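Zamum Household Episodes: Frequently Asked Questions

Questions that come up from new operators, labelers and people who want to use the data. If yours isn't covered, write to Ebony Tawhiri on the project list.

What is Zamum?

Zamum is a set of recorded episodes in simulated homes. In each one a person steers an agent through a furnished interior and carries out a short written instruction. The episodes are used to train a policy that takes in camera views and an instruction and puts out movement commands.
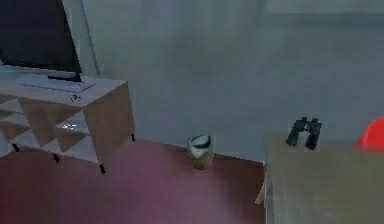
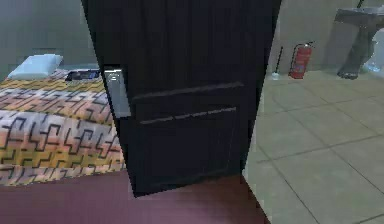

Views from one of the simulated homes: the living area with the TV cabinet, and the door between bedroom and bathroom.

Who runs it?

Trudy Lockyer runs collection. Ebony Tawhiri looks after the simulator and the house files. Paora Pirihi handles review and labeling. Shona Cosgrove does the training runs and is the person to ask about model results.

How many episodes are there?

The current release has 2654 episodes that passed review. Rejected episodes are stored separately and are not part of the download. You can request them from Paora if you are studying failures.

Do I need experience to be an operator?

No. You need a desktop computer, a wired connection and a game controller with two sticks. Keyboard control works for practice but we don't accept keyboard episodes, because the turns come out as hard steps and the policy copies them.

What does an operator do in a session?

You log in, pick up a batch, and the first instruction appears at the top of the window. Read it before pressing start. The clock runs from the first stick movement, so there is no penalty for reading slowly. When you have done what the instruction says, press the end button and wait for the save message. Then the next instruction loads.

What do the instructions look like?

They are plain sentences of the kind you would say to someone in the house. "Go to the jar on the carpet." "Find the binoculars." "Go into the bathroom and stop at the fire extinguisher." We don't use room numbers or object codes. Several people write them, so wording varies, and we want it to.

What if an instruction could mean two things?

Pick the reading that seems most natural and carry on. Then tick the "unclear" box on the save screen. Paora reads every ticked episode and either rewrites the sentence or adds the second reading as a new task. Please don't skip the episode.

Should I take the shortest path?

Take the path you would walk. Don't cut so close to furniture that you scrape it, and don't swing wide for safety when there is plenty of room. If you start in the wrong direction and notice, correct yourself and keep going. We keep those episodes. Shona found that a policy trained only on clean runs had no idea what to do once it was slightly off course.

Can I look around before moving?

Yes, and in search tasks you should. Turn in place at a steady speed. A fast spin gives views that are hard to learn from.

How are doors handled?

Doors start each episode open, closed or somewhere in between. A partly open door is a separate condition in the task list and gets its own batches, since it hides part of the next room and the agent has to decide whether it can see enough to go on. Approach it as you would at home. If you bump the door, back off and try again. One bump is fine.

What about the change from carpet to tile?

There is no step in the simulator and the agent won't catch on it. Keep your speed steady across the line. Early operators tended to slow down there, and the policy learned to hesitate at every change of floor. We had to re-collect a full batch of bathroom tasks.

Why are there objects in odd places?

Object placement is changed between batches. A jar may be in the middle of a carpet one time and on a table the next. If things only ever sat where people normally keep them, the policy could guess from the room and ignore what it sees.

Some small objects are too blurry to recognize. Is that a bug?

Usually not. The operator view is compressed to keep the delay low, and small things far away lose detail. Move closer. If the object is still unreadable at arm's length, report the house name and the room and Ebony will check the file. The full-quality views are rendered again afterward from the saved path, so the training data is sharper than what you saw.

The objects look different from one batch to the next. Why?

Wall colors, bedspreads, carpets and lighting can be swapped without changing the layout. It helps the policy rely on shape and position. The instruction text is checked against each version, so "the red one" should still be red. If it isn't, tick "unclear."

How long is an episode?

The limit is 400 control steps. Most tasks need far fewer. If you hit the limit, the episode saves by itself and is marked as incomplete. Two incomplete runs on the same task will send it to another operator.

How many episodes are in a batch?

Short ones, so that you can stop between them: 5 episodes each. You can do as many batches in a sitting as you like, but take a break when your stick work gets sloppy. It shows in the review plots.

What gets an episode rejected?

Ending at the wrong object. Ending too far away from the right one. Long stretches with no movement in the middle of a run. Driving backward for most of the path. A dropped connection that leaves a jump in the position record. You will see the reason code next to the episode in your history, usually by the next morning.

Can I dispute a rejection?

Yes. Use the link in your history and write a line or two. A second reviewer watches the run without seeing the first decision. Jolene Rutherford does most of these.

How does review work?

Each episode is watched by 2 reviewers. They mark whether the instruction was carried out, and they mark the step at which the target first came into clear view. That second mark is used for the search tasks. Where the reviewers disagree, Paora settles it.

What is saved in each episode?

The instruction, the starting position, the stick input at every step, the agent's position and heading, the state of each door, the object layout, and the rendered views. Your operator number is saved so that we can balance the training set between people. Your name and voice are not.

Is there an arm? Can the agent pick things up?

Not in this release. All tasks are about moving and finding. Ornano, the pick-up set, is being collected separately with its own controls and its own guide. Operators who have done Zamum can sign up for it.

How is the data split?

By house. Homes used for testing never appear in training, in any color version. Panesness is the test group and Nazarenko is the one we use for tuning. Please don't train on either and then report a score.

Can I collect episodes of my own and add them?

Yes, if you use the current simulator build and the standard controller settings. Send one practice batch to Trudy first. She will check the timing and tell you whether the files load properly before you spend an afternoon on it.

Do you use recordings made by a trained policy?

A few batches are started by the policy and taken over by a person when it goes wrong. They carry a "takeover" tag and the step number of the handover. If you only want human driving, filter on that tag.

My window went gray in the middle of an episode. What now?

Don't press end. Wait for the view to come back, then press discard and restart the task. Pressing end on a gray window saves the run with missing views, and it will be rejected in review.

When is the next release?

The target is June. It will add more partly open doors and more instructions that name two places in order, such as going to the bed first and then the sink. Sign-up for those batches is open on the operator page.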